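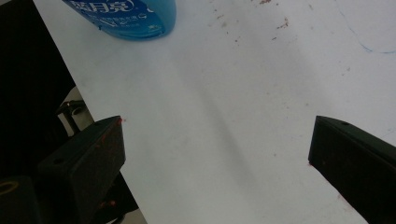 Weighted or unweighted calibration for low nitrate by IC?

Techniques > Ion Chromatography > Calibration and Quantitation

25 August 2024, posted by eluent_gap

We run nitrate in surface water by suppressed conductivity, carbonate/bicarbonate eluent, on a Nekon column with the matching guard. The calibration goes from 5 to 1000 µg/L, seven levels plus a blank, single injection per level. Bornell does the integration and the fit. The current method specifies ordinary least squares, linear, intercept not forced, with the blank left out of the regression.

r² is above 0.999 every time. The 5 µg/L standard, when read back against its own curve, comes out at 9. The second-source check at 100 comes out at 106, which passes our limits. The standards near the top read back almost perfectly.

Most of our samples last year were in the upper half of the range and this did not matter. We have now taken on a set of reservoir samples where nearly all results will be under 50, and I don't want to report from that end of the line as it stands.

I would like to switch to 1/x weighting and leave everything else alone. The other analyst here says that changing the weighting after seeing the numbers is choosing the answer. Is there a reason to prefer one over the other that doesn't depend on which one gives the prettier low standard?

---

baseline_drop wrote:

What is the sign of the intercept in area units? That needs to be settled before anybody talks about weighting.

---

eluent_gap wrote:

Negative. It has been negative in every curve since July, when the suppressor was changed. I have not gone further back than that.

---

baseline_drop wrote:

Then it is consistent with what you see at the bottom. Concentration is (area minus intercept) over slope, so a negative intercept adds a fixed amount to every result. At the 1000 standard you will never notice four units. At the 5 standard it nearly doubles the result. r² tells you very little in this situation, as it is dominated by the top two levels.

As for your colleague's objection, the case for weighting does not rest on the readback. Ordinary least squares assumes the same variance at every level. Inject the lowest, a middle and the highest standard several times each and compare the standard deviations of the peak area. If the absolute SD grows with concentration, the assumption is false and the unweighted fit is the one that needs defending.

---

sulfate_tail wrote:

I would look at the water first. Nitrate at single-digit µg/L is an easy contaminant. Gloves, bottle rinsing, the polishing cartridge on the water system, acid fumes if anyone is digesting in the same room. A low standard that reads nearly double is a contaminated low standard until shown otherwise.

---

baseline_drop wrote:

Contaminated diluent would put the same extra amount in all the standards. That shifts the whole line up and gives a positive intercept. The OP has a negative one. The readback of the standards would also be unaffected if they were all made in the same water, as the offset goes into the intercept and comes out again.

Contamination of a single flask is a different matter, but that should not repeat from batch to batch.

---

sulfate_tail wrote:

It would repeat if it is the same flask. Volumetric flasks in our lab live with one level for years. I have seen the lowest standard carry a bias for months on account of a flask that was once used for stock.

I agree that the sign argues against general contamination. It doesn't argue against both problems being present. Make the low standard in a different flask and run it next to the old one. It takes twenty minutes and then you can forget about me.

---

peakpurge wrote:

Both of you are skipping the curvature. With a carbonate eluent the suppressed background is weak carbonic acid, partly dissociated. When the analyte elutes as a strong acid it pushes that dissociation back, and the net response per unit of analyte is lower at low concentration than at high. The calibration is slightly convex. Put a straight line through a convex set of points and you get a negative intercept, with positive error at the bottom, negative error in the middle and positive again at the top.

Weighting moves the error around. It pulls the line toward the low points and leaves the misfit for the high ones. If the OP plots residuals as percent of nominal against log concentration, the pattern should be visible straight away.

The correct model is a quadratic, with 1/x or 1/x² weighting, or hydroxide eluent if the instrument can run it.

---

baseline_drop wrote:

I don't dispute the mechanism. I do dispute the quadratic as the first step. With seven levels and one injection each, you are spending a degree of freedom on a term that may not be significant, and some programs that accept a weighted linear fit will not accept a second-order one. Check what the client's method allows before putting time into it.

Splitting the range is simpler. One curve to 100 for the reservoir set, the existing curve for everything else. Over the short range a straight line will probably be adequate, and the top standards no longer have any say in where the low end sits.

---

peakpurge wrote:

Two curves means two sets of check standards and a rule for samples that land near the junction. A sample at 106 belongs on which one? You will get different answers from each and somebody will ask why. I would take one quadratic over that.

---

baseline_drop wrote:

It goes on the upper curve, or gets diluted. Anything above the top standard of the short curve is out of range for that curve, the same as for any other calibration. I don't see the difficulty.

---

nasrallah_bench wrote:

One practical note on Bornell. In the version we have, the weighting setting is stored per component, and the default for a newly added component is "none". We switched a method to 1/x, or believed we had, and only chloride had changed. Print the calibration report and read the weighting line for every analyte.

Also, if the blank is entered as a level with a nominal of zero, 1/x is undefined there. The software drops the point silently. It does not affect you with the blank excluded, but keep it in mind if somebody adds it later.

---

eluent_gap wrote:

Thanks all. I ran some of this over the weekend on the instrument that was idle.

Precision: nine injections each of the lowest, a middle and the highest standard. The SD of the area rises steadily with level. It isn't strictly proportional to concentration but it is nowhere near constant. I take that as enough to drop the unweighted fit.

Flask: new flask and old flask for the 5 standard gave areas that I can't distinguish from one another within the injection scatter.

Residuals: I plotted percent error against log concentration for the unweighted line. Positive at the bottom, negative through the upper middle, slightly positive at the top. So peakpurge's shape is there.

Refit with 1/x, same raw data: the low standard now falls well inside our limit and the check at 100 moved closer to nominal. The top standard reads slightly high, also inside the limit. Refit with a 1/x quadratic: better everywhere, though the gain over weighted linear is small below 50.

For nasrallah_bench: same behavior here. Nitrate had changed and bromide had not.

---

peakpurge wrote:

Slightly high at the top is the curvature you haven't modeled. I would still go to second order, but if the client's method is linear only then your position is reasonable.

---

sulfate_tail wrote:

Good, the flask is cleared. I would still put a low-level check in each batch, prepared independently, at the reporting limit or just above it. Your present check at 100 passed at 106 while the bottom of the curve was badly off. It was never going to catch this.

---

eluent_gap wrote:

Agreed, that goes in. The second source we buy is from Skalatden and comes as a 1000 mg/L stock, so a low check needs two dilution steps. I will make the intermediate fresh each week and log it separately from the calibration intermediate.

For the moment the method is weighted linear, 1/x, single range, with the acceptance criterion written as percent error at every level in place of r². I will run the short-range curve in parallel on the first reservoir batch and compare.

---

baseline_drop wrote:

Write the variance data into the method file along with the change. That is the answer to your colleague, and it predates the reservoir results, so the order of events will be on record.

Post the parallel comparison when you have it. I would expect the two to agree below 50 and to differ most at the upper end of the short curve.

---

Contact the moderators | © 2024 Separations Bench Forum | Back to top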